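Stavdale Wrist Cable Guide Kit (fits right and left arms)

In stock, ships from Hadero. Part 439.

Hi, I'm Kenza Erraji, and I write most of the pages in this shop. I want to tell you about the fault first and the part second, so you can work out whether you need it.

Back in December our right hand started letting go of things. Same arm, same shoe rack job it had been doing for weeks, and every so often the fingers would just open halfway through a lift. No alarm, no red light, nothing in the log except a short gap where the finger readings should have been. I blamed the software (sorry, Fikri!) and we lost 17 days to that.

Fikri Hutapea found it in the end by wiggling the cable at the wrist with the arm parked. One spot, right at the bend, and the hand dropped out every single time. The outer jacket looked perfect. Inside, a wire had cracked from being pulled tight whenever the arm reached across the table. 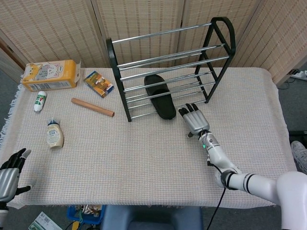 Can I keep running the arm if the hand only drops out once in a while?
Please stop using it until the cable has been checked. A cracked wire gets worse with every bend, and a hand that opens without warning can drop something on your foot.

So, the kit. You get two soft clips, a curved guide that sits over the wrist joint, and a replacement hand cable with a bit more slack in it. The guide spreads the bend out so the same inch of wire isn't taking all of it. I fitted mine in one evening with the Bradia driver set, and the fiddly part is the second clip.

Power off and unplug before you touch the cable. I mean at the wall! The green light going out isn't enough, and I have the pinched thumb to prove it.

Once it's on, start with something light and low. We use a slide sandal and keep the lift short, with one of us on the stop button the whole time.

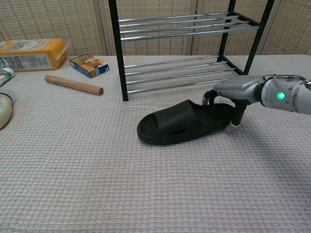
Right hand at the heel of the sandal, cables along the top of the forearm.

Fits Panganiban wrists from serial number 1255 up. Older ones have a narrower collar and the guide will slip, so write to me before you order and I'll check what we have.

Page updated Feb 19, 2023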